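WURKTON COLLECTIONS CARE, UNIT 3
Handout: Storing postcards in sleeved albums

Scope

This handout covers modern printed postcards and greeting cards kept in albums with clear plastic sleeves. Photographic prints and glass are dealt with in Unit 4. The worked set is the Shehu group, a small lot of recent cards, most of them unused.

3.1 Before handling

Wash and dry the hands. Gloves are optional for coated cards. Clear the table of pens and drinks. Record each card by its printed text before it goes into a sleeve, front first, then back.

A card back normally carries the stamp box, the dividing line between message and address, and on many Chinese cards a row of six outlined boxes or circles for the postal code. Note which of these are present. Where a series is issued with identical backs, the back alone does not identify the card. 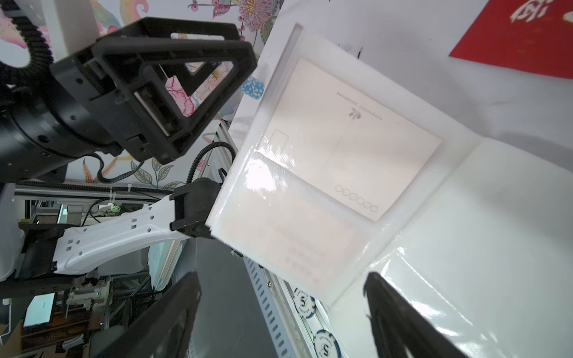 Cards with printing on both sides go one to a sleeve. Two cards placed back to back save space, but the backs can no longer be read without removing both. In the Gravar method the back is copied onto a slip first and the slip is filed under the same number.

3.2 Sleeves

Open the sleeve fully before the card is offered to it. Insert the short edge and keep the card square to the seam. Stop if there is resistance. Film that has wrinkled should be flattened by hand with the card out. Text read through film under a lamp is unreliable; turn the lamp away or tilt the sleeve.
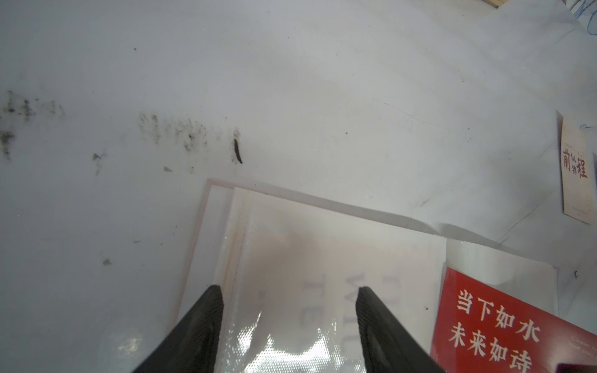 Fig. 3.1. Sleeve with white card; red card at right, "当下如水" / "未来如诗".

Thin sheet is easiest to pick up by one edge. Support a large sheet at a second point if it bends under its own weight. Sheet with a sharp crease is discarded.
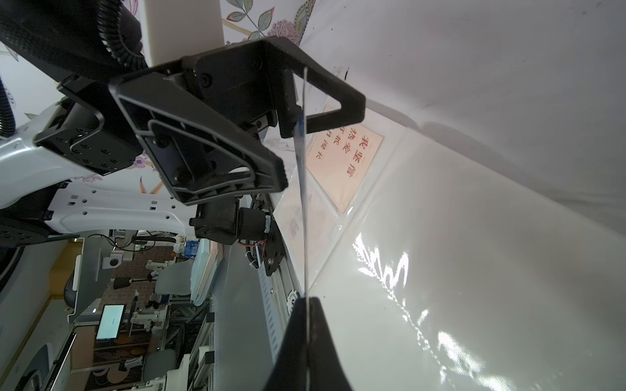

Fig. 3.2. Clear plastic sheet, edge-on.

3.3 Layout and order

Lay the open album flat with the fold toward the middle of the table. Keep cards awaiting entry to one side and objects from other lots well back. The Undby list sorts by main inscription, then by ground color. Enter no more than 15 cards before checking the list against the album.

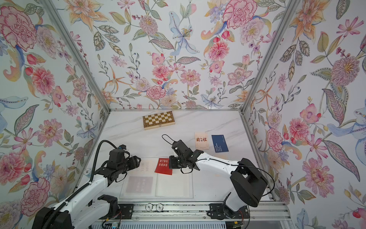
Fig. 3.3. Open folder, with "前程似锦" card and navy card behind; chessboard at rear.

Exercise

Prepare entries for 2 cards of your own, front and back. Leave unreadable text as a gap in square brackets. Hand in by the end of June.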